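The Grant

The town of Holroyd gave Floron 244 acres on the east side of the river, and in return Floron promised 400 jobs. That was the whole deal as most people understood it. The paper that Judite Matos had in her bag was longer than that, and she had read it on the train up from the city and again in the motel.

She worked for a small fund that was thinking of buying Floron stock. The fund was run by Graham Wragg, who had made his money in trucking and liked companies that built things. Floron built battery packs for delivery vans. Its share price had doubled since the Holroyd plant was announced. Graham wanted someone to go and look at the plant before he put money down, and Judite was the one without children.

On Monday morning she drove out to the site. The road was new and wide and there was nothing on it. A guard took her name and she waited in the car with the window down until Volodymyr Levchenko came out to get her.

He was the plant manager. He was a tall man with a cold, and he kept a folded handkerchief in his hand the whole time he talked.

"You came on a quiet day," he said.

"Are there loud ones?"

"In June there will be."

He walked her through Building 2. The line had been laid out and most of it was running, with a few people at each end of it. The packs came down the belt and were tested and put in racks. She asked what the output was, and he told her, and it was the same number that was in the annual report. She asked how many people were on the payroll. He blew his nose.

"That is a question for Amber Garside," he said.

Amber Garside had an office in the old bank downtown, over a shoe repair shop. She did public affairs for Floron, and before that she had done public affairs for the county. It was in the county job that she had written the grant. Judite had not known this before she sat down, and Amber told her without being asked.

"People find it out and think they've found something," Amber said. "So I say it first."

"Who checks the jobs number?"

"The county does."

"Who does it at the county?"

"They haven't filled my position yet."

Judite wrote that down. Amber watched her write it and offered her coffee. It came from a machine on the filing cabinet and it was good coffee.

The part of the paper that had kept Judite up was section 3. It said that the land belonged to Floron as long as the plant was in use for manufacturing, and that the county would decide what counted as use. It could decide at any time. If it decided against the company, the land went back, and so did whatever was standing on it. The loans had been made by Eneck, the regional bank, and four of the people on the Eneck board also sat with the county. The loans could be called if the land was lost. Judite had drawn it on motel paper as a circle with three names on it, and then she had turned the paper over and tried to sleep.

"Does section 3 worry you?" she asked.

"It's standard language," Amber said.

"I haven't seen it anywhere else."

"Well, it's standard here."

She had lunch at a counter on Main Street. The man on the next stool was Mervyn Heywood, and he had farmed part of the 244 acres until the county bought him out. He had heard there was a woman in town asking questions. He ate a bowl of soup and told her what he had been paid, which was fair, and what the ground was like, which was wet.

"They had to truck in fill the whole first winter," he said. "I could've told them. I did tell them."

"Do you think they'll stay?"

"Who, the battery people?" He thought about it. "I think they'll stay as long as the county likes them. It liked Rornalley fine for nine years."

She did not know the name. Rornalley had made window frames, he said, over by the highway. It had been given its land too. Then there was an election, and an argument over a sewer line, and one spring the county said the place wasn't being used the way it was meant to be. The owners went to court. The judge was a cousin of somebody. The building was the county garage now and the plows were kept in it.

"Was it being used?" Judite asked.

"My brother worked there till the day they locked it," Mervyn said. "So he was using it."

She drove out to the highway after lunch. The garage was where he had said it was. On the north wall, above the bay doors, she could make out the R and part of the first L where the paint had been thinner. She sat there with the engine running and then went back to the motel and called Graham.

He listened. He was a good listener when it was going to cost him money.

"But the plant is real," he said.

"The plant is real."

"And the packs are good?"

"They look good. The manager knows his job. I'd buy from him."

"But you wouldn't buy him."

"He doesn't own it," Judite said. "I don't think the shareholders do either. I think the county owns it, and it's letting them stay there."

Graham was quiet. She could hear a television behind him, a ball game – somebody had hit a double.

"Everybody else is buying," he said.

"I know."

"If it doubles again I'm going to think about this phone call."

"You can think about it," she said. "I'll send you the pages on Rornalley when the courthouse opens."

She was at the courthouse at 8 the next morning. The clerk brought the file up from the basement in two boxes. Judite signed for them and took off her coat. Most of the first box was about the sewer line. She was still reading it at noon, when Volodymyr Levchenko came in and stood at the clerk's desk with his handkerchief, and asked, in a low voice, whether he could see the same file.

The clerk told him it was out. He turned and saw her. Then he pulled a chair up to the table, and she gave him the second box.
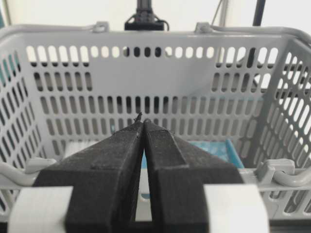 Mervyn Heywood told it differently at the counter that week. The way he had it, the plant man had been to the courthouse twice already and knew every page in those boxes, and had only gone back to find out who else was reading them.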